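Störungsmeldung 644: Pausenraum mit Teeküche, Standort Brunthorpe

Bereich: Gebäudedienste Innenausstattung
Gemeldet durch: Ecaterina Gavrilă
Ausführender Dienstleister: Fusturent
Priorität: mittel
Status: in Bearbeitung

Meldungstext

Bei Benutzung der Teeküche tritt wiederholt ein kurzer Ausfall der Steckdosen an der Arbeitsplatte auf. Betroffen sind nach Angabe der Nutzer die Kaffeemaschine und die Mikrowelle, nicht jedoch die Deckenbeleuchtung. Ferner wurde gemeldet, dass ein Barhocker im Sitzbereich beim Aufstehen kippelt. Beide Punkte werden auf Wunsch der Meldenden unter einer gemeinsamen Nummer geführt.

Verlauf

09:10 Uhr. Eingang der Meldung, Zuweisung an die Gebäudedienste. Rückfrage an Frau Gavrilă, ob der Ausfall bei gleichzeitigem Betrieb mehrerer Geräte auftritt. Antwort: überwiegend ja, in einem Fall jedoch auch bei alleinigem Betrieb der Kaffeemaschine.

10:35 Uhr. Erste Begehung durch Fusturent. Sichtprüfung der zugänglichen Leitungen und Befestigungen. Nahaufnahme: dunkelgraue Metallplatte mit Schraubbefestigung, über die ein dünnes schwarzes Kabel verläuft.
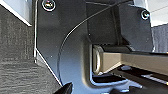

Prüfung des Stromkreises

Der Stromkreis der Arbeitsplatte wurde mit einzeln zugeschalteten Geräten belastet. Die Mikrowelle wurde mit 900 Watt betrieben, zunächst allein, anschließend zusammen mit der Kaffeemaschine. Beim Zuschalten eines Wasserkochers kam es nach fast 90 Sekunden zur Abschaltung. Der Versuch wurde einmal wiederholt, mit gleichem Ergebnis. Der Ausfall bei alleinigem Betrieb der Kaffeemaschine ließ sich nicht nachstellen.

Vorläufige Bewertung: Überlastung des gemeinsamen Stromkreises. Ein Gerätefehler ist damit nicht ausgeschlossen. Die Firma Selvanayagam wurde um ein Angebot für einen getrennten Anschluss der Kaffeemaschine gebeten.

Möblierung

Der Sitzbereich vor der Küchenzeile ist mit einem runden weißen Stehtisch, einem weißen Barstuhl mit Schalensitz und einem Hocker mit gelber Sitzfläche ausgestattet. Die Meldung bezieht sich auf den gelben Hocker. 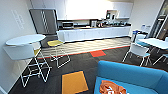 Der Hocker wurde auf dem dunklen Teppichboden sowie auf einer ebenen Prüffläche im Lager aufgestellt. Auf der Prüffläche stand er fest. Als Ursache kommt daher eine Unebenheit des Bodenbelags in Betracht, insbesondere am Übergang zum gemusterten Streifen vor der Küchenzeile. Die Gleiter am Drahtgestell wurden nachgezogen. Der Barstuhl wurde ebenfalls geprüft und blieb ohne Befund.

13:20 Uhr. Zwischenbescheid an die Meldende. Bis zur Ausführung des getrennten Anschlusses gilt folgende Regelung: Mikrowelle und Wasserkocher sind nicht gleichzeitig zu betreiben. Mehrfachsteckdosen dürfen auf der Arbeitsplatte nicht verwendet werden. Bei erneuter Abschaltung sind Uhrzeit und eingeschaltete Geräte unter der oben genannten Nummer mitzuteilen.

Offene Punkte

Angebot der Firma Selvanayagam: ausstehend.
Überprüfung der Teppichkante durch den Bodenleger Drornora: beauftragt, Ausführung im Februar.
Wartungsnachweis der Kaffeemaschine: bei der Meldenden angefordert.

Rückmeldungen zum Zwischenbescheid werden innerhalb von 24 Stunden bearbeitet.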